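From: Bukola Haruna
To: Trotberg Readers list
Date: 3 April 2025
Subject: Re: Next book, and the Jeren biography

On the list, Wattanapong wrote:

> I finished the Jeren book last night. The early chapters on his
> lens grinding are good but I got lost in the court politics. Is
> it worth 500 pages? Also, are we still meeting at Purnley?

I think it is worth it, but you can skip chapter 3 and lose very little. The author spends 38 pages on who paid for the observatory and then repeats most of it later. The part I liked best was the letters to his sister, where he admits his first comet tables were wrong. Most short accounts of his life leave that out.

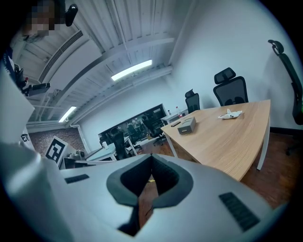
White corrugated ceiling with two lights on

My one complaint is the translation of the notebooks. The February reprint fixed some of the dates, so check which printing you have before you quote from it. The index is still poor — there is no entry for the comet tables at all.

Yes, we are still at Purnley. The room holds up to 20, so please reply if you plan to come. Bring your own copy, as the library has only one to lend.

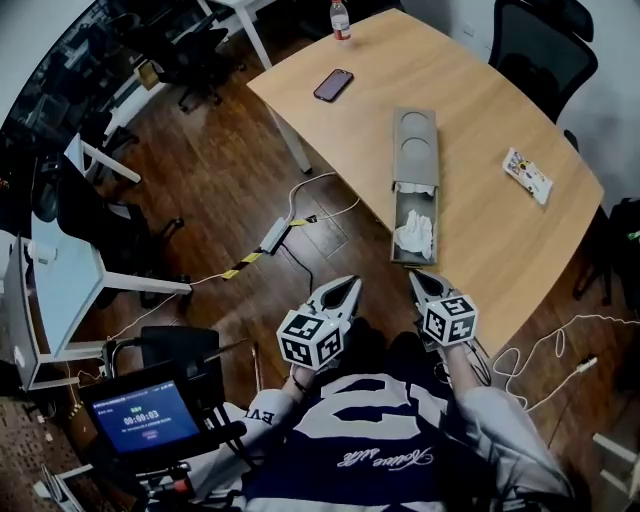

At the wooden table, in a navy-and-white jersey

For the book after this one, I have two suggestions so far: a history of tide prediction, and a life of a woman who mapped the sea floor. The tide book is shorter and the paperback is easy to find. Send me other titles by the end of the month and I will put the list to a vote.

Bukola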